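Planning a Kitchen Around an Arm and Hand
Workshop and Kitchen Tips, equipment section
Jaqueline Becerra
Updated 31 Aug 2024

Measure the kitchen before asking for a quote. Suppliers price the arm first and the site work second, and the site work is where a household budget slips. Write down door widths, hinge sides, handle types and counter heights on one sheet and send the same sheet to every supplier.

Refrigerators. A door gripped by its side edge needs clear space beside the appliance for the fingers to get behind the panel. Tall cabinets set flush against that side rule this out. Check the pull needed to break the gasket seal with a luggage scale hooked at the point where the hand will hold. Take five readings, wait between them, and budget against the highest. A worn gasket or a door rack full of bottles changes the number.

Do not accept payload as a stand-in for pull force. Payload is usually stated for a load held in a given position, and door work puts a sideways load on the wrist. Ask for the wrist torque limit in writing.

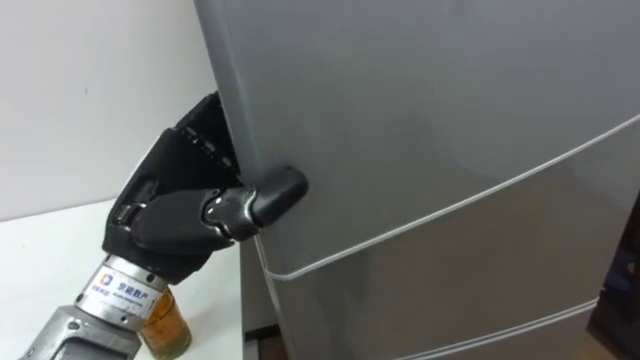 Hands. A multi-finger hand costs more than a two-jaw gripper and has more joints to service. It is worth paying for if the list of jobs includes door edges, cups and cloths in the same hour. If the list is only boxes and jars, buy the gripper. The Prurketti quote I worked from in July listed replacement finger pads at $95 a set and a service visit at $397, travel excluded. Loramum folded both into a yearly plan at $900. With one visit and two sets of pads a year, paying as you go is cheaper. With a second visit, the plan wins.

Surfaces. Tables within reach should be fixed or heavy enough not to creep. Keep drinks out of the path of the wrist and forearm as well as the fingers. Most spills I have logged came from the forearm on the return move.

Mounting. Fletetti sells a floor plate and a rolling base. The plate gives better repeatability. The base needs its wheels locked and its position checked after every move, so add that time to the running cost.

Wiring. Have an electrician confirm the circuit before delivery. Ask for the peak draw, and do not share the outlet with the refrigerator.

Spares to order with the first invoice:
Finger pads, two sets
Wrist fasteners in the supplier's size
One spare hand cable
Wipes approved for the pad material

Tully quotes cables separately from the hand, so compare totals with the cable included.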